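# 청취 환경 개선 사업 중간 보고

수신: Zurkano 기금 사업관리 담당
작성: Tevetdale 구술기록관 기록정리팀
대상 기간: 착수부터 6월까지

지난번 보고서에서 저는 "상반기 안에 녹취 검수를 마친다"는 일정이 무리라고 적었고, 담당자께서는 너무 비관적이라고 회신하셨습니다. 결과부터 말씀드리면 마치지 못했습니다. 수집한 구술 테이프 478개 가운데 디지털 변환이 끝난 것은 전량이지만, 사람이 처음부터 끝까지 들으면서 녹취문과 대조한 것은 118개뿐입니다. 변환 완료만 떼어 놓고 보면 성과가 좋아 보입니다. 저는 이 숫자를 보고서 첫머리에 쓰는 것에 찬성하지 않습니다. 파일이 서버에 올라갔다고 해서 이용자가 그 내용을 찾을 수 있게 된 것은 아닙니다.

## 1. 검수 작업

검수는 두 사람이 나누어 듣고, 의견이 갈리는 대목만 세 번째 사람이 다시 듣는 방식입니다. 가장 오래 걸리는 것은 사투리나 오래된 어휘가 아니고 겹치는 말소리입니다. 부부가 함께 구술한 테이프, 손주가 옆에서 끼어드는 테이프는 한 시간 분량을 대조하는 데 하루가 다 갑니다. 계획서에는 모든 테이프의 난이도를 똑같이 잡아 놓았는데, 이 계산을 누가 했는지는 기록에 남아 있지 않습니다.

자동 받아쓰기 초안은 Grornton의 제품을 썼습니다. 도입 설명회에서는 초안만 있으면 검수 시간이 절반으로 준다고 들었습니다. 우리가 재어 본 바로는 염전과 포구를 다룬 구술에서는 줄지 않았고, 오히려 그럴듯하게 틀린 문장을 찾아내느라 더 걸린 날도 있습니다. "물때"가 "물대"로, 배 이름이 사람 이름으로 바뀐 채 문장이 매끄럽게 이어지면 눈으로만 읽는 사람은 그냥 넘어갑니다. 반면 한 사람이 조용한 방에서 또박또박 말한 녹음에서는 분명히 도움이 되었습니다. 그러니 전체 평균을 내서 "효율 향상"이라고 쓰는 일은 하지 않겠습니다.

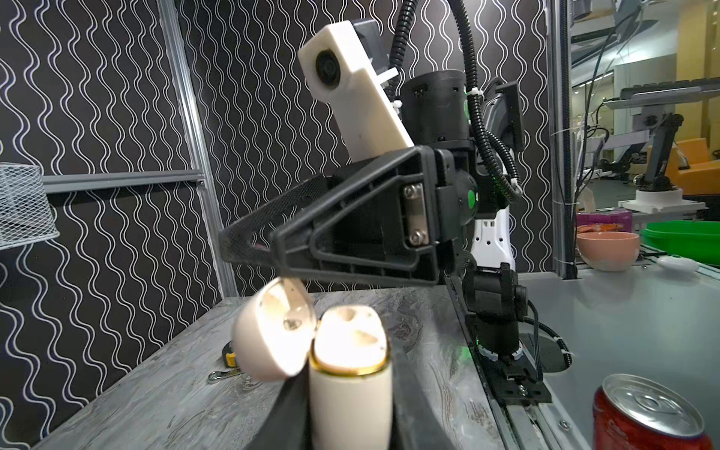

검수자 교육은 두 차례 했습니다. 첫 번째는 표기 원칙 설명에 시간을 다 써서 실제로 함께 들어 본 테이프가 하나도 없었습니다. 두 번째에는 순서를 바꾸어 같은 대목을 각자 받아 적고 비교했는데, 30초짜리 구간 하나에서 네 사람의 결과가 모두 달랐습니다. 이때 나온 차이가 지금 쓰는 표기 지침의 바탕이 되었습니다. 안 들리는 곳은 추측해서 채우지 않고 비워 두며, 웃음과 한숨은 괄호로 적되 의미를 붙이지 않습니다. 구술자가 말을 고친 경우에는 고치기 전의 말도 남깁니다.

## 2. 색인과 공개

주제어 색인은 계획보다 뒤처져 있습니다. 공동 수행 기관인 Wan 연구소에서 보낸 주제어 목록은 정돈은 잘 되어 있으나 우리 자료와 맞지 않습니다. 목록에는 "노동", "가족", "이주" 같은 큰 항목만 있고, 이용자가 창구에서 실제로 묻는 것은 방앗간 이름이나 나루터의 위치입니다. 큰 항목만으로 색인을 달면 거의 모든 테이프가 같은 주제어를 갖게 되어 검색이 안 됩니다.

연구소 쪽 Hok-lam Siu 연구원은 큰 항목을 먼저 달고 세부 항목은 나중에 보태자는 의견입니다. 저는 "나중에"가 다음 사업 기간을 뜻하는 경우를 여러 번 보았습니다. 합의한 것은 검수가 끝난 테이프에 한해 지명과 상호를 함께 다는 것이며, 이 방식으로 현재 45개에 색인을 붙였습니다. 나머지 검수 완료분은 큰 항목만 달린 상태이고, 공개 목록에는 아직 올리지 않았습니다.

동의서 문제도 남아 있습니다. 오래된 테이프에는 "연구 목적 사용"에만 동의한다고 적힌 것이 섞여 있습니다. 이것을 인터넷 공개까지 허락한 것으로 읽자는 제안이 회의에서 나왔지만 저는 반대했고, 지금도 반대합니다. 유족에게 다시 여쭙는 편지를 보내고 있으며 회신은 느립니다. 회신이 없는 것을 동의로 처리하지는 않습니다. 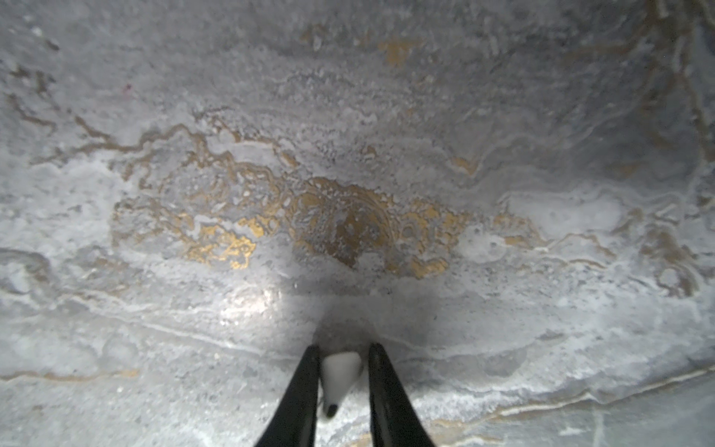 **공개가 늦어지면 이용자에게 돌아가는 것이 없지 않은가?**

관내 열람은 지금도 가능하고, 검수를 마친 테이프는 녹취문과 함께 열람실에서 들을 수 있습니다. 늦어지는 것은 인터넷 공개이며, 동의를 확인한 것부터 차례로 올립니다.

## 3. 예산 집행

인건비는 계획대로 쓰였습니다. 장비비는 변환용 데크 수리에 예상보다 많이 들어갔고, 홍보비는 거의 쓰지 않았습니다. 계획서에는 상반기에 공개 기념 행사를 열게 되어 있으나, 공개한 자료가 얼마 되지 않는데 행사부터 여는 것은 순서가 맞지 않다고 판단했습니다. 남은 홍보비를 검수 인건비로 돌릴 수 있는지 문의드립니다. 전용이 어렵다면 유족 연락에 드는 우편료와 출장비로라도 쓸 수 있게 해 주시기 바랍니다.

받아쓰기 제품의 사용료는 연말까지 이미 지급되어 있습니다. 갱신 여부는 하반기 측정치를 보고 정하겠습니다. 판매사에서 새 판이 나오면 사투리 문제가 해결된다고 알려 왔으나, 같은 말을 작년에도 들었습니다. 갱신 전에 우리 테이프로 시험해 보겠다고 답해 두었습니다.

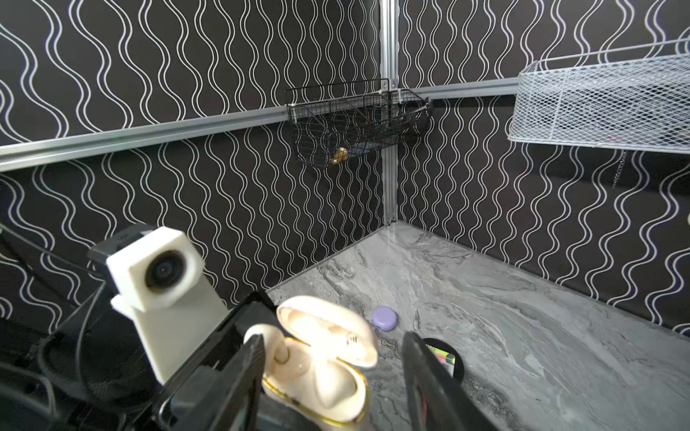
보관 쪽에서는 원본 테이프 상자를 새로 짜는 일이 끝났습니다. 이 항목만은 일정보다 빨랐습니다. 다만 서고의 습도 기록이 두 주 동안 빠져 있는 것을 뒤늦게 알았고, 원인은 기록계의 건전지였습니다. 그동안 테이프에 이상이 없었다고 쓸 근거가 없으므로 해당 서가의 테이프를 몇 개 뽑아 다시 들어 보는 중입니다.

## 4. 하반기 계획

- 검수 대상을 전량에서 우선순위 테이프로 좁힙니다. 우선순위는 보존 상태와 구술자 생존 여부로 정합니다.
- 겹치는 말소리가 많은 테이프는 따로 분류해 일정을 넉넉하게 다시 잡습니다.
- 지명과 상호 색인은 계속하고, 연구소의 주제어 목록은 우리 자료에 맞게 고쳐 달라고 요청합니다.
- 동의서 재확인 현황을 다음 보고부터 별도 표로 제출합니다.

이렇게 좁혀도 연말까지 검수가 다 끝난다고 약속드리지는 못합니다. 검수자 한 명이 9월에 그만둘 예정이고 후임 채용 공고는 아직 승인을 기다리고 있습니다. 승인이 8월을 넘기면 교육 기간만큼 일정이 더 밀립니다. 성과지표를 "변환 건수"에서 "검수 및 색인 완료 건수"로 바꾸는 안에 대해서는 별지로 보내드린 양식을 검토해 주시고, 다음 점검 회의 전에 의견을 주시기 바랍니다.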